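Workshop notebook, Etstead bench
November, entry started 16:40
Written by: bench 3

Fault on the Bravo gripper: the fingers do not open fully after a grip on knitwear. I write it down now while I still remember the order of things, because in the morning somebody will ask me.

We were working on the knitted goods for the Grultau trial. Cotton shirts and the thin towels gave us no trouble this week. With the heavy knits the tool closed well, held well, and then at release one finger stayed behind. The first time I thought it was my hand on the trigger. The second time I watched the finger and it was clearly late. The third time it did not come back at all, and a loop of yarn was pulled out of the sleeve when I took the garment away. I stopped there and switched off the supply before I put my fingers near the pivot. Please do the same. The spring is still loaded when the finger hangs, and it can close on you without any warning.

What I checked, in order:

Supply voltage at the connector, normal.
Motor current at release. On cotton it stays under the limit. On the knit it went to 375 mA and the driver cut out.
Finger screws, tight on both sides.
Travel without any cloth, 75 mm, same as on the sheet from Jondumell.

So with nothing between the fingers the tool is healthy. I wanted to believe it was the driver, and I lost one hour with that. I changed the driver for the spare one and the fault was the same, so the old driver is back in its place and is not to be thrown away. 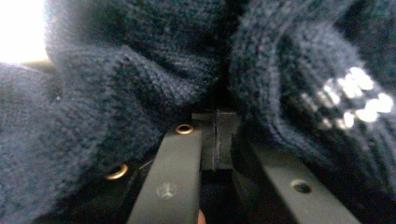
Bravo gripper with the navy knit. The fabric lies over the upper part of the right finger.

With a thick knit like this one the folds come down over the metal from both sides. My opinion is that the yarn goes into the small clearance behind the finger, at the pivot, and works there like a wedge. When I opened the cover I found dark fluff packed around the pin, and one longer piece of yarn wound on it. I pulled it out with the tweezers and kept it in a bag, which is taped inside the back cover of this book.

After cleaning I made 8 cycles on the same sort of fabric. Six were good. On the seventh the finger was slow again, and on the eighth it stopped. Cleaning helps, then, but it is not a repair. The fluff comes back too quickly.

I also tried a strip of tape over the clearance. It came loose at the corner and caught in the stitches, so this was a bad idea -- do not repeat it.

To do:

Ask Jondumell if there is a closed cover for the pivot, or a drawing so we can print one.
Lower the current limit at release, so the tool gives up earlier and pulls less on the yarn.
Add a line to the start sheet: look at the pivot before each batch of knits.
Tell Grultau that one sleeve is damaged. I have put the garment aside with a label.

Until the cover is solved, no heavy knits on this tool. Cotton is allowed. The tool is on the shelf with a red tag, supply cable removed -- the cable is in my drawer.

17:55, closed for today. I have not yet looked at the second Bravo. It has had less use, but the clearance is the same by eye, and I expect the same fault there.

Etstead workshop notes | Contact: bench phone or the notes mailbox | © Etstead workshop, internal use | Back to top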